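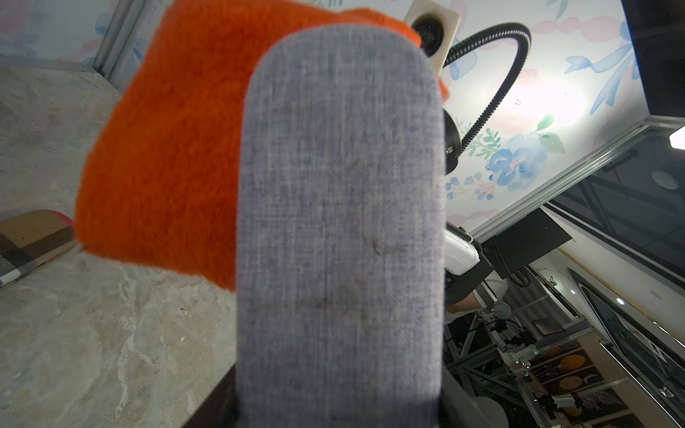

Page 2 of 2

mossyfence
Okay, I have to share because I'm grinning like a fool! Our old goat Lekevine has adopted a duck. Or the duck has adopted him, I can't tell anymore. She showed up from the pond over in Rinurden back in July and now she sleeps on his back every night. ON his back!

haybale645
I love this so much. Does he mind the feet?

mossyfence
Not one bit — he stands dead still until she's settled and then lies down like he's carrying eggs.

plainoldvet_tech
Sweet, but please watch the feed. Goat pellets with added copper aren't great for ducks, and a duck will mess up a water bucket in minutes. I'd house them apart at night.

haybale645
Apart?? After all that? We had a hen and a pony in Ploststead who shared a stall for years and both got old and fat.

plainoldvet_tech
Glad it went well. A goat rolling over on a duck goes less well, and I've seen it.

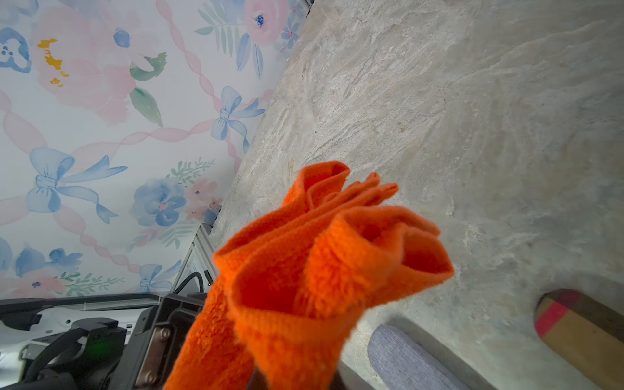

Posted by mossyfence, 309 posts

Fair point about the feed! I moved his pellets up to the high rack this morning and gave her a tub of her own. She still walks right past it to drink from his bucket, of course. On sleeping apart I'm not sold yet. I tried it for two nights and he yelled until past 2 a.m., and she paced the fence the whole time.

quietcreek
What about a low shelf next to his bed? My duck Đồng used one with our sheep, and she could hop off if anybody rolled.

mossyfence
Ooh, a shelf! I have scrap boards. Trying it tonight.

plainoldvet_tech
I can live with a shelf. Add a ramp, ducks land hard.

haybale645
We need updates. And what's the duck's name???

mossyfence
Still deciding — my kids want Pancake.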